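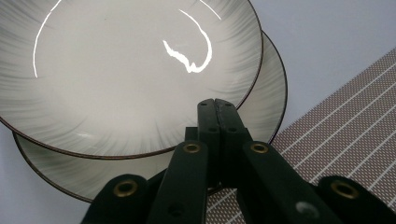 Back on dry land after four weeks as a deckhand on the Korkivora. Posting the notes I kept, since there was no signal for most of it and a few of you asked. Long thread.

1. I joined the boat at Molomcombe in April. The bus put me down at the top of the hill and I walked to the harbor with one bag and a pair of boots tied to the strap. Low tide, so the ladder down to the deck was longer than I would have liked.

2. The Korkivora is a ketch. She carries small cargo and whoever is willing to pay for a bunk. On this trip that meant seed potatoes, roofing felt, two crates of bicycle parts and me. I was working for my berth, so I went in the forward cabin with the spare sails.

3. My bunk was shorter than I am. I slept on my side with my knees up for the first week and then found out that the panel at the foot end slides open into a locker. After that I slept with my feet in with the life jackets and it was fine.

4. Watches were four hours on and eight off. I had the one that starts at midnight. I thought I would hate it. The first night I did, and after that I began to look forward to it. You steer, you check the compass, you drink tea, you write up the log.

5. First stop was Kavanagh, which is one street, a fuel dock and a chapel. We unloaded the roofing felt by hand. I had the day off afterward and walked up the road behind the chapel until it turned into a track and then into a field. Sat on a wall and ate a cheese roll. Saw a hare.

6. I called home from the pay phone in the post office there. My sister picked up and we talked for ten minutes, mostly about her boiler. It was good to hear about a boiler.

7. Between Kavanagh and Funum we had three days of wind from the wrong direction. I was seasick for the first of them. Dry crackers and lying flat worked better than the tablets did. I still stood my watches, with a bucket.

8. On the second night the wind gauge showed 30 knots for most of my watch. We had the mainsail down and the small one up at the back, and she rode it well enough. I was clipped on the whole time. I remember being more worried about dropping my flashlight than about anything else.

9. Everything that could get wet got wet. I had packed socks in a plastic bag inside another plastic bag, and those were the only dry things I owned by the time we came in. If you ever do this, bag your sleeping bag too.

10. Funum was the place I had been looking forward to, and it was closed. I mean that the cafe, the museum and the swimming pool were all shut until the summer season. The public showers were open. I stood in there until my coins ran out, went and got more change, and did it again.

11. We were supposed to stay two nights in Funum and stayed five, waiting for a part for the water pump. I read two paperbacks from the shelf in the harbor office. One was missing its last chapter. If anyone knows how a book about a surveyor who inherits a lighthouse ends, please tell me.

12. I also had my birthday there. I hadn't mentioned it to anybody, but my passport details were on the crew list, so they knew. There was a tinned fruit cake with a match stuck in it. They gave me a knife with a cord on it, which I have used every day since.

13. I baked bread on the way back. The oven runs hot at the rear, so you turn the loaf halfway through. The first one came out black on one side. By the third I had worked it out, and it became my regular job, which got me out of cleaning the bilge.

14. The last leg was 123 miles and the easiest sailing of the trip. Wind behind us, flat water, sun in the afternoon. I dried all my clothes on the rail. Some porpoises came alongside just before supper and stayed until it got too dark to see them.

15. We came back into Molomcombe at five in the morning. I threw the stern line and it landed where it was supposed to, after four weeks of it landing in the water. Then we tied up, had coffee and started on the unloading.

16. Money, because a couple of you asked. I paid for my bus fare, my food ashore and the showers. The berth and meals on board were free in return for the work. The harbor office charged me 25 for leaving a suitcase there, which seemed steep for a suitcase.

17. Things I missed: fresh milk, a chair with a back, my own kettle. I didn't miss the news. I thought I would, and I have read it twice since I got home.

18. My hands are a mess, and I still wake up at ten to twelve ready to go on deck. Last night I got up and made the tea anyway, then stood at the kitchen window for a while. It was raining and the neighbor's cat was on the shed.

19. They have asked if I want to go again in the fall. It would be the same route with a longer stop in Kavanagh. I have to talk to work about it first. I said I would let them know by the end of the month.

20. Laundry is on its third load. I'll put up the bread recipe tomorrow once I've changed the amounts for a normal oven.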